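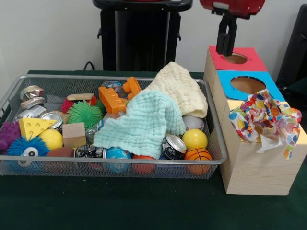 Garnwood Lost Property Ledger (GLPL)

Version 2, released Feb 15, 2025
Maintainers: Areeba Rajput, Loan Đồng
Transcription: Kheri Mfaume, Bình Cao
Licence: do what you like with it, but say where you got it

What is in here

3,197 lost property entries from the Garnwood bus depot, typed up from the paper ledgers kept behind the enquiries window. Each row is one thing somebody left on a bus, as described by whoever was on the desk at the time. Some of the desk staff wrote like novelists. One of them wrote "glove" on every line for most of June and we have chosen to believe him.

The ledgers cover the routes run by Utard before the ticketing office moved. The Tirnov and Cisneros depots kept their own books. Tirnov's were lent to us and are not in this release. Cisneros has been asked twice.

Files

ledger.csv -- the main table, UTF-8, comma separated, header row included
umbrellas.csv -- 700 rows split out of the main table so that you can ignore them
notes.txt -- marginal remarks, copied as written, spelling and all
unread.csv -- 75 entries none of us could make out

The umbrellas are still counted in the 3,197. The unread entries are not.

Columns

entry_id: our number. The ledger's own numbering restarts whenever a new pen was opened, as far as we can tell.
route: as written. "The 9", "9" and "nine (Sunday)" have been left alone.
item: the description, word for word.
item_class: one of clothing, bag, umbrella, toy, food, paper, hardware, other. Added by us.
where_found: top deck, bottom deck, luggage shelf, "under", blank. We don't know under what.
claimed: yes, no, or "supposedly".
clerk: initials only. Two clerks shared the same initials and, for a short while, a handwriting.
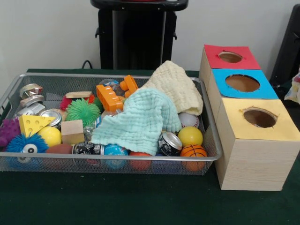
Mixed small items in a mesh tray, with the three-hole box alongside.

How the classes were assigned

Two people read each row and picked a class without talking to each other. Where they disagreed, Nafula Rugemalira decided, and her decisions are final in the way that weather is final. The written rules run to four pages and mostly deal with bags. A bag with things in it is a bag. A bag described only by its contents ("six onions, Tesco") goes under food. A toy bag is a toy if a child would carry it and a bag if an adult would, and we have had that argument already, thank you.

"Other" holds 750 rows. Please don't write to tell us this is too many. It includes a wedding cake stand, half of a snooker cue, several teeth (dental, boxed) and a door. The door was claimed.

Known problems

Abbreviations have not been expanded. "Blk" is black, we think, except on the pages where it seems to be "bulky". "N/V" appears all over the first ledger and has been guessed as "no value", "not viewed" and, by Bình, "navy".

The food class is patchy. Perishables were thrown out at the end of the day and were only written down if the clerk felt something about them. Don't use this table to work out what people on buses eat.

Claim rates for umbrellas are too low to be true. Kheri's theory is that anyone turning up on a wet evening was handed whichever one was nearest, with no paperwork. This also explains why a few umbrellas were lost more than once -- or look as though they were. 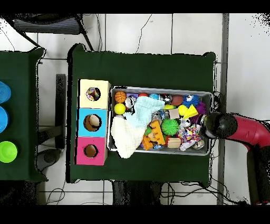
PRIVACY

Names, phone numbers and addresses have been taken out of the item column and replaced with [removed]. Names of pets were kept. Where a description would have pointed straight at one person (the trombone, for instance, which everybody in Garnwood could place) the row has been trimmed to its class and route.

If you find something of yours in the table, we can take the row out. We cannot give you the thing back. It went to auction years ago.

Changes since version 1

Split out the umbrellas.
Fixed the routes column, which had been sorted on its own without the rest of the table. Sorry to anyone who published.
Moved "false moustache" from clothing to other, then back.
Added notes.txt.

Corrections go to Areeba. Quote the entry_id, and keep it short if it concerns bags.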